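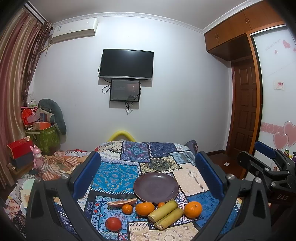 Adhiambo Simiyu says a quilt should go back on the bed after it has been mended, and that she would like to see fewer of them folded away in closets with a split seam that an afternoon at a sewing table could have closed.

Steson to Open Household Textile Repair Workshop in Zendale

ZENDALE, 19th September. Steson, the laundry and linen care company based in Trarivville, will open a repair workshop for household textiles at its Zendale branch next month. The workshop will take in quilts, bedspreads, blankets, tablecloths, curtains and cushion covers from the public. It will also do contract work for guest houses and small hotels that already send their linen to Steson.

The new workshop occupies the former pressing room behind the branch's front counter. Customers will use the same entrance and the same counter as they do for laundry. Items for repair will be booked in, looked over with the customer present, and given a written estimate before any work begins. An item can be left for repair only, for cleaning only, or for both.

Repairs have been part of Steson's business in a small way for a long time. Until now they were limited to hems, buttons and torn pillowcases, and anything larger was turned away or passed to outside sewers when one could be found. During a trial that began in February, the Zendale branch accepted larger pieces and kept a record of what came across the counter. It received more than 60 quilts and bedspreads during the trial, most of them pieced or patchwork, along with a smaller number of wool blankets and lined curtains.

"We had expected curtains," said Beatrice Kaijage, general manager of Steson. "The inquiries we used to get by phone were nearly all for curtains, so that is what we prepared for. When people found out we would look at quilts, the balance changed within weeks, and we had to rearrange the room to get a bigger table in."

What the workshop will do

The most common job during the trial was reopened seams, where the stitching between two patches has given way but the fabric on both sides is sound. These are closed by hand or by machine depending on how the quilt was first made. The second most common was worn binding, the strip that covers the outer edge. Binding takes most of the handling when a bed is made, and on many quilts it wears through well ahead of the rest.

Replacing a worn patch takes longer. The workshop will keep a stock of cotton fabrics, both new and reclaimed, and the customer will be asked to choose or approve the replacement before it is sewn in. An exact match is rarely possible with older prints. Customers who have leftover fabric from the original quilt, or a garment they would like used, are welcome to bring it. All donated or supplied fabric is washed before use so that it does not shrink later against the older cloth.

The workshop will also replace batting that has shifted or bunched, re-tie tied quilts, patch backing fabric, reline curtains, darn wool blankets, and mend tablecloths where the damage is away from lace or drawn thread work. Lace will be assessed piece by piece and may be declined.

Zippers in cushion covers and duvet covers will be replaced as a standard job. Snap fasteners and ties can be put in instead at the customer's request.

What the workshop will not do

Steson will not accept items with active moth or beetle damage until they have been treated. The counter staff can give advice on treatment, and the branch has a freezer for wool pieces that are small enough to fit. Items with mold will be returned to the customer in a sealed bag.

The workshop is not a conservation studio. Pieces with historic or museum value should go to a textile conservator, and the branch will keep a list of conservators to hand out at the counter. Silk patchwork in which the fabric itself has begun to shatter will normally be referred in this way. The same applies to quilts with painted or inked inscriptions.

"People sometimes bring a piece and ask us to make it look new," said Kanini Owino, who will manage the workshop. "We can make it strong enough to use and to wash. Faded cloth stays faded. If we put a bright new patch into a quilt that has been washed for years, the patch will show, and some customers like that and some don't, so we lay the options on the piece and let them look before they decide."

Owino joined Steson's Trarivville plant as a machine operator and later moved to alterations. She will work with Atieno Lema, a quilter who carried out much of the handwork during the trial, and with two trainees recruited from the branch's existing staff. The trainees will spend their first months on binding and seams and will then move on to patch replacement.

Contract work for guest houses

The first business customer is the Butkienė guest house in Zendale, which uses patchwork quilts in all of its bedrooms. Under the agreement, quilts will be collected in rotation, cleaned, inspected and mended where needed, then returned to the same room. Each quilt will have a small cotton label sewn into one corner of the backing, with a room name and a record number.

The guest house had previously retired quilts when the binding went. Several of these were kept in storage and will be the first to come through the new workshop. Those that can be returned to use will be. Those that cannot will be cut for patches, and the usable fabric will be set aside for the guest house's own repairs.

Zerrin Polat, housekeeping manager at the Butkienė guest house, said the arrangement would make room changes simpler. "A quilt with a loose edge is a problem for the person making the bed and for the guest, who will catch a foot in it," she said. "We were mending them ourselves in the evening, whoever had time. The stitches were not always pretty. I am glad to hand that over, and I have asked for the mending to be done in a thread that we can find again."

Steson will offer the same terms to other small lodging businesses in the Zendale area once the first rotation is complete. Businesses do not need to send their regular laundry to Steson to use the repair service, although collection is included only for those that do.

Care advice

As part of the opening, the branch will give out a printed sheet on looking after quilts and bedspreads at home. It was written by Lema and covers washing, drying, storage and small repairs. The main points are given below and may be reproduced freely.

Check the seams before washing. A gap that is small when the quilt is dry will open further in the machine, and loose batting can work its way out through it. A few hand stitches beforehand are enough, even rough ones, and they can be taken out later.

Test dark and red fabrics for bleeding by pressing them with a damp white cloth. If color comes off on the cloth, do not wash the quilt at home.

Wash in cool water on a gentle cycle with a small amount of mild detergent, and leave plenty of room in the drum. Large quilts are better washed in a large-capacity machine. Do not use bleach or fabric softener.

Dry flat where possible. A wet quilt is heavy, and hanging it from a line by one edge puts the whole weight on a single row of stitching. If a line is the only choice, spread the quilt over several lines. Keep it out of strong sun.

Treat food and juice stains early. Lift off any solids, blot with cold water from the back of the fabric, and avoid rubbing. Fruit juice can dry almost clear and turn brown months later, so tell the counter staff about any spill even if there is nothing to see. Hot water and ironing will set many of these stains.

Store quilts clean and fully dry, in a cotton bag or an old pillowcase. Plastic bags hold moisture. Refold along different lines every few months so that the creases do not become weak places. A quilt can also be stored flat on a spare bed, away from direct light.

Turnaround and booking

Simple repairs to seams and binding will be ready in three weeks. Patch replacement and batting work will be quoted individually and depend on the size of the piece and how much handwork it needs. Customers will be called before any cost beyond the written estimate is added.

No appointment is needed to leave an item at the counter. Customers who would like to talk through a larger repair with Owino or Lema should book in advance by phone or in person. Please bring the whole item and not a photograph, as the condition of the backing and batting can only be judged by hand. Items should be dry and, if possible, unironed.

Customers of the Trarivville plant may leave quilts there for transfer to Zendale at no extra charge. Transfers will run with the regular linen van, and the three-week period starts when the item reaches the workshop.

Fabric donations

The workshop is collecting clean cotton fabric for its patch stock. Plain and printed dress cottons, shirting, and worn sheets with sound areas are all useful. Stretch fabrics, polyester and upholstery cloth cannot be used. Donations may be left at the Zendale counter during normal branch hours in a bag marked for the workshop.

About Steson

Steson provides laundry, linen care and alterations to households and businesses from its plant in Trarivville and its branch in Zendale.

Press contact: Beatrice Kaijage, general manager, Steson, Trarivville. Requests to visit the workshop before it opens should be made through the Zendale branch.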